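Vakon Reading Rooms: Progress Report to the Ornutari Fund
Feb 19, 2020

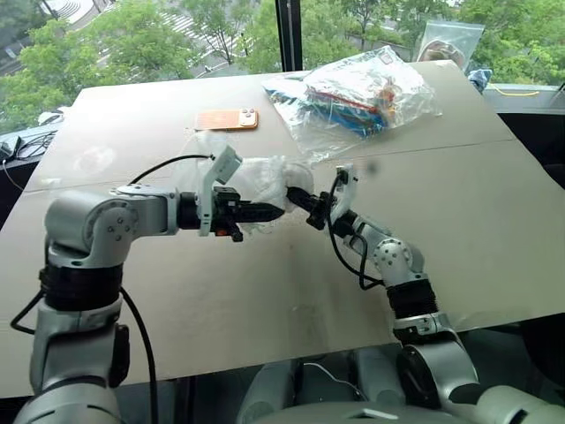 The grant covers the evening reading program at two sites, Vakon and Akbulut Street, and this report takes in everything up to the end of January. The first report dealt mostly with hiring and the lease. Both are settled and are not repeated below.

Enrollment

The program has 68 adults enrolled, against a target of 62 for this point in the grant. Most of the extra enrollment is at Akbulut Street, where the bus stops closer to the door and the later class suits people coming off a day shift. Vakon is slightly under its own target. We moved the Vakon start time back by 30 minutes in January and attendance there has been steadier, but it is too early to say whether new people will sign up.

Enrollment is not the same as attendance. On a typical evening we see a good deal fewer than the full list, and bad weather brings it down further. We had two evenings in January when the Vakon class was called off because of ice. Those sessions will be made up in the spring.

Teaching

Learners are placed in one of three levels after a short reading interview. The lowest level is the fullest and takes the most staff time. In the first report we said we would keep this group small, and we have not been able to do that at Akbulut Street. The class there has been split for the second half of each session, with one half doing paired reading and the other working with the tutor on letters and forms. Tutors prefer this to a single large group, and we plan to keep it through the end of the grant year.

The middle level has moved away from the workbook we started with. Learners found the passages childish and several stopped bringing the book. Tutors now use leases, school letters, bus timetables and the free weekly paper. This means more preparation time, which was not in the original budget, and we have covered it from the line for printed materials.

The top level is preparing for the high school equivalency reading test. Nobody has sat it yet. The first group expects to do so before summer.

Books and materials

The Fasent lending shelf opened at both sites in the fall. Learners can take a book home without a card or a deposit. Short biographies, cookbooks and children's picture books go out most. Several parents told tutors they take the picture books to read at home with their kids, and we have added more of them. Large-print titles are hard to find used, and we would like to buy a set new if money remains at the end of the year.

Losses have been low. We do not charge for them and do not want to start.

Spending

Spending is in line with the budget overall. Tutor pay is a little under because of the canceled sessions. Heating at Vakon is over, as it was last winter. The landlord has agreed to look at the boiler but has given no date. The full table was sent separately with the invoices.

Requested change

We ask the Fund's approval to move the unspent part of the advertising line to tutor preparation time. Printed flyers brought in few learners. Most people who enrolled heard about the classes from a family member or at work, and we do not see a reason to print a second run.

Next period

Make up the two canceled Vakon evenings.
Repeat the reading interview with everyone who has been enrolled since the fall, and report the change in level.
Register the first test group and pay their fees.
Get a written answer on the Vakon boiler before the lease comes up for renewal.

The reading interview results will be in the next report.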